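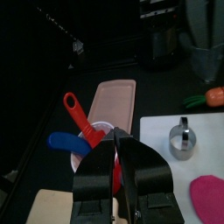

家庭烘焙入门 第二讲讲义:小工具怎么分、怎么放、怎么洗

大家好,上周五下课以后好几位同学跑来问我,说第一讲光顾着揉面了,桌上那一堆小东西到底哪个是干嘛的,能不能专门讲一讲。能啊,当然能!我本来就打算讲,只是第一讲时间被烤箱预热吃掉了(怪我,忘了提前开)。所以今天前半节不开火,咱们就坐下来聊工具,后半节再动手做小圆饼。讲义我写得啰嗦一点,你们带回家翻着看。

一、先说长柄的:刮刀和它的亲戚们

我自己最常用的就是塑料刮刀,红的那种柄很长,柄尾圆圆的,上头还开了个椭圆的孔,可以挂起来。买的时候请你留意这个孔!我刚学烘焙那会儿觉得挂孔没用,工具全塞抽屉里,每次开抽屉都卡住,气得要命。后来在墙上钉了一排小钩子,世界清净了。

不想钉墙的同学,就学课上这种办法,找一只小白塑料杯,把长柄的插进去。杯子有个毛病,就是轻,插的东西一长,重心就偏到一边去了。蓝色的那把头是圆圆扁扁的,像个小桨,往杯沿上一歪,几乎是躺着伸到外面来的,袖子一带就可能连杯子一起翻。我家里的做法是杯底放一把生米压着,米一个月换一次。你们也可以换重一点的陶瓷杯,不过我觉得塑料杯好洗,摔了也不心疼。

还有一个常见的问题:插杯子里的时候,头朝上还是头朝下?我的习惯是这样的,做到一半临时放一下,头朝下,沾着的面糊就留在杯子里,不会顺着柄往下流;洗干净收起来的时候,头朝上,通风。Retno Oei 老师(就是教隔壁糖霜班的那位)跟我正好相反,她什么时候都头朝上,说这样一眼就能挑到要用的那把。我们俩为这个争过一个下午,谁也没说服谁,你们自己选。

刮刀怎么挑,我讲三句:手指按一下边缘,要能弯,松手要能弹回来;刀头和刀柄接缝的地方越少越好,缝里最爱藏面糊;要伸进热锅里搅的,一定看清楚包装上的耐热说明,普通塑料的别下热锅。上学期有位同学拿塑料刮刀去炒糖,刀头当场软成一条舌头,那锅焦糖也没法要了。

二、浅托盘:最不起眼,最离不开

浅粉色的这种长条托盘,四角是圆的,四周有一圈高起来的边,很多人买回去拿来放遥控器,太浪费了!它在我的桌子上一天能干好几样活:

称好的配料一样一样排在里头,整盘端过去,不用来回跑;
用过的刮刀、勺子先搁盘里,台面就不会东一块西一块地黏;
裱花嘴、小模具这类容易滚的,有那圈边挡着,掉不下去。

桌子小的同学,把托盘斜着放试试看。我家那张桌子只有85厘米长,横着放两头都顶得慌,斜过来手肘就有地方了。另外桌面要是深色的,浅色托盘特别好用,撒了什么一眼看得见,深色台面上的糖水印子可难找了。

三、不锈钢圈模

圆圈的、没有底的这个,叫圈模,也有人叫慕斯圈。咱们用的是小号,后沿上立着一片折出来的金属小提手,脱模的时候捏着它往上提就行。没有提手的也能用,就是手指容易碰到饼边,刚定型的东西一碰就是一个坑。

圈模要立在平的板子上用。我喜欢白色的板,好看清楚底下漏没漏。动手前先做一件事:把圈模放好,轻轻按住,蹲下来从侧面看,一圈都贴着板才算平。要是有一边翘起来,先查板子底下是不是压着面粉粒,再查圈模自己有没有变形。Damián Ibarra 同学上次的布丁漏了一桌,最后发现是板子底下垫了半颗杏仁,我们笑了好久(他自己笑得最响)。

今天后半节的小圆饼,每人做8个,步骤写在这里,免得你们边做边问:

1. 圈模内壁抹薄薄一层油,多了会在底下积一圈。
2. 放到平底锅里,小火,舀面糊进去,到圈模一半的高度就停。
3. 等表面开始冒小泡,边上看着不反光了,夹住小提手往上提。一定用夹子!锅里的金属提手是烫的。
4. 翻面,再煎到两面颜色差不多。
5. 圈模晾一晾再抹油,接着做下一个。

第二步最容易贪心。面糊是会长高的,你舀满了,它就从上头冒出来,像戴了顶歪帽子。吃是能吃,样子嘛……我第一次做的那批,我妈问我是不是蘑菇。

四、洗和收

塑料的,温水加一点洗洁精,海绵软的那面擦。别用钢丝球,刮花以后油渍就钻进去了,红的蓝的还好,浅粉和白的会越来越黄,看着旧。沾了巧克力或者黄油的,先用纸擦掉再下水,不然全糊在海绵上。

不锈钢圈模洗完马上擦干,水渍留在亮面上很明显。折起来的提手里面有条小夹缝,拿旧牙刷蹭两下,平时只冲水是冲不到的。

托盘洗完竖着靠墙晾,边沿内侧的角落再拿干布抹一遍,水老爱攒在那儿。

收的时候我分两堆,长的归杯子,平的归托盘,圈模从大到小套起来,放最上层。你们家里柜子格局都不一样,不用照抄我的,只要做到伸手就拿得到、不用翻就行。

五、要不要买一整套?

每学期都有人问。我的意见是先别急!网上那种35件的大套装看着热闹,我自己买过一套,裱花嘴到现在还有一大半没开封。刚开始学,长柄刮刀一把、搅拌用的圆头一把、浅托盘一个、小圈模两个,足够用到这门课结束。等你发现自己老在做某一样东西,再去添那一样的工具,钱花得踏实。

颜色倒是可以任性一点。我故意把刮刀买成红的,搅拌的买成蓝的,碰过生鸡蛋的只用蓝的,拌成品的只用红的,忙起来不用想,看颜色就抓。你们家里有小朋友帮忙的话,这招特别管用。

回家作业(不打分,但下次上课我会问的!)

把家里抽屉里的烘焙小工具全倒出来,半年没碰过的单独放一堆,带一件你最不知道怎么用的来,咱们下节课一起猜它是干嘛的。另外圈模煎饼在家至少练一次,失败的也请拍给我看。

下一讲讲面糊的稀稠,请自备围裙,头发长的同学记得带发圈。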